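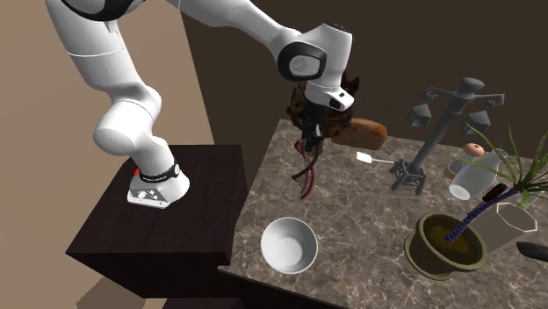 El brazo en simulación, con un objeto irregular entre los dedos, sobre la encimera de mármol.

Inicio Tutoriales Pinzas Simulación Foro Contacto

Comparar dos pinzas en simulación antes de gastar un euro

Llevo desde enero probando configuraciones de agarre en simulador y cada vez me gusta más. Puedes estropear una escena a las once de la noche, reiniciarla y seguir como si nada. En este tutorial cuento cómo monto una comparación entre dos modelos de pinza, con el mismo brazo y la misma cocina, y qué miro en los resultados. Yo he usado el modelo Bramis de dedos planos y el Kellgate de dedos curvos, pero el método vale para cualquier par que tengas a mano.

Qué necesitas

Un simulador con contactos decentes, el modelo del brazo, los modelos de las dos pinzas y una escena con objetos variados. Si partes de cero, empieza por una encimera y no te compliques con cajones ni puertas.

1. Prepara la escena

Coloca la base del brazo a un lado de la superficie de trabajo, en un pedestal propio. Yo lo tengo pegado al borde de la encimera y así el brazo llega desde arriba sin barrer media cocina.

Elige cosas que se agarren de maneras muy distintas. En mi escena hay una barra de pan, una espátula blanca, un bol y una olla verde oliva, y cada una pide algo diferente: la espátula es fina y obliga a bajar casi hasta tocar el mármol, el bol se coge por el borde, el pan deja poco margen si abres justo. Mete también algo rugoso e irregular, tipo piña. ¡Ahí es donde se ponen interesantes las diferencias!

2. Congela todo lo que no sea la pinza

Esto es lo más aburrido y lo que más veces he hecho mal. Mismo controlador, mismas ganancias, misma velocidad de aproximación, misma fricción en los objetos. Guarda la semilla aleatoria en el fichero de configuración. Mi primera tanda fue entera a la basura por haber cambiado el paso de simulación a mitad de camino - dos tardes perdidas.

Revisa además el punto central de la herramienta (TCP). Al cambiar de pinza cambia la longitud, y si no lo actualizas, una de las dos cerrará siempre demasiado alto.

3. Define el intento

Para mí un intento es: aproximar, cerrar, levantar y mantener el objeto en el aire durante 30 segundos de simulación. Si se cae antes, cuenta como fallo. Lo de mantenerlo parece exagerado, pero los agarres mediocres resbalan muy despacio y con una espera corta pasan por buenos.

4. Lanza la tanda

Trabajo con 16 entornos en paralelo y 2,000 intentos por pinza, con posición y giro del objeto al azar. Empieza con muchos menos y mira unos cuantos con la ventana abierta, despacio, antes de dejarlo solo.

5. Lee los fallos

El porcentaje global dice poco. Separa por objeto y por fase: no llegó, cerró en vacío, resbaló al subir. En mi tanda con los dedos planos salieron 891 fallos y la mayoría eran de la espátula. Declan Costigan, del foro, me sugirió inclinar la muñeca unos grados en la bajada y fue mano de santo, ¡gracias, Declan!

Los curvos me gustan más con las formas redondeadas, aunque para piezas finas sigo prefiriendo los planos.

Si te atascas con el TCP, deja un comentario con tu fichero de configuración y lo miro. La siguiente pinza que quiero probar es la de Wemico, en cuanto consiga que el modelo cargue sin errores en las mallas de colisión.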